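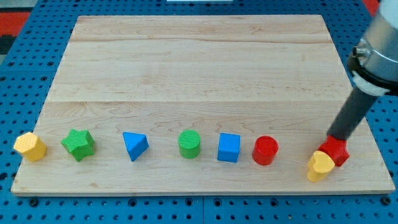
Programs > Visitor Routes > Progress Reports

Sirndale–Clundham Visitor Route: progress to 13 March 2021

Signs are in place on the Sirndale section, and 13 of the planned stops now have printed timetables. The Mestau stop is on hold pending a permit for the bus shelter. The Girard ferry link has been tested on 3 sailings; transfer times were within plan.

Spending this period was $2,000, of which $400 went to map reprints. No change to the total budget is requested.

Next period: finish the Clundham lodging list, agree on summer ferry times with Girard and resubmit the Mestau permit.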